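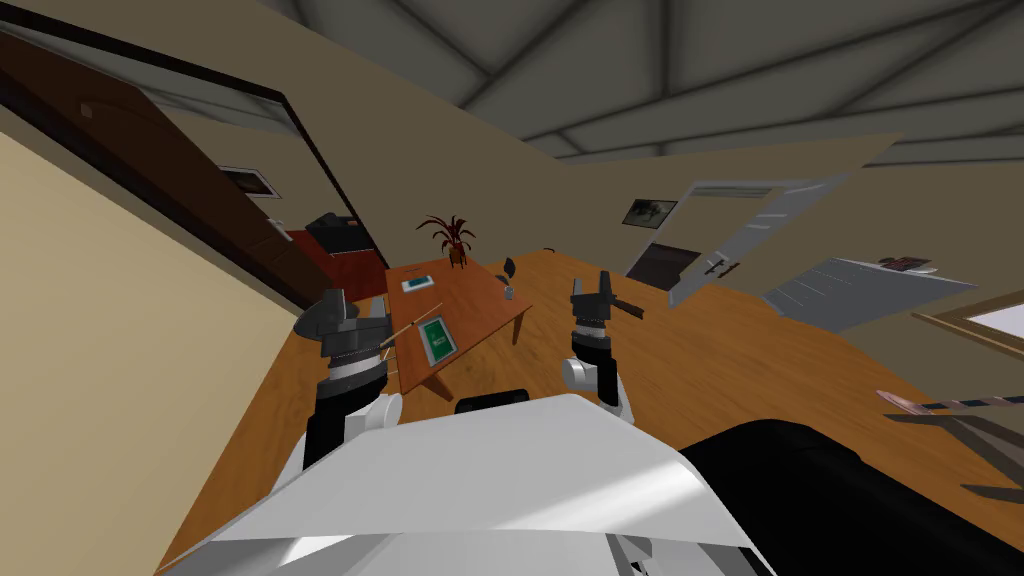

Unit 4: Comparing grippers and controllers in simulation

4.1 Purpose of the exercise

The Drandamport two-arm set-up is run entirely in the Bekider simulator for this unit. The test piece is the thin wooden rod. It is light and long for its width, and a small error in where it is held becomes a large error at the tip. The cup and the potted plant stay in the room model throughout as obstacles. Do not delete them to make planning easier.

4.2 The two grippers

Both candidates are parallel grippers with two fingers. The Cirnetti model opens to 85 mm and is position-controlled, with force limited in software. The Auer model has a shorter stroke and takes a force command directly, up to 10 N in this exercise. Friction values for the finger pads are in the settings file and must be the same for both. A common fault in last year's reports was to compare grippers with different pad friction and credit the result to the controller.

4.3 Contact settings

The physics step runs at 1000 Hz. At lower rates the rod sinks slightly into the fingers, then is pushed out again, and this looks like slip in the log. Check penetration depth before reporting any slip figure. If it exceeds the limit in the settings file, discard the run and note that you did so.

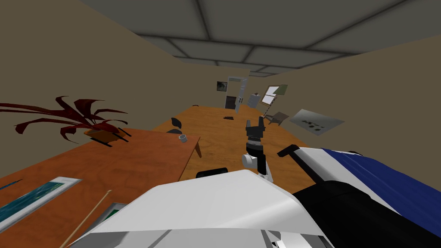
Contact stiffness also affects the comparison. A stiff contact favours the force-commanded gripper, which settles quickly. A soft contact hides the overshoot of the position-controlled one. Run each gripper at both stiffness values and report the results separately. Do not average them.

4.4 Test procedure

Start each run with the rod at rest and the arm in its stored start pose.

Close on the rod, lift, hold, rotate the wrist, hold again, lower, release.

Log finger position, commanded force, measured force and rod pose at every physics step. Rod pose is taken from the simulator state for scoring. The camera estimate is logged alongside it but is not scored until Unit 5.

The full set is 3000 runs, divided equally between the grippers. Use the same list of random seeds for each.

4.5 What to hand in

A plot of rod angle against time for one typical run per gripper, a table of drop rates by stiffness value, and one page of comment. State the controller gains used. Reports are due on Thursday before the lab session.

Related items
Unit 3: Rigid contact and friction models
Unit 5: Pose estimates from head and wrist cameras
Bekider settings file: list of fields
Lab sheet: tuning the Auer force loop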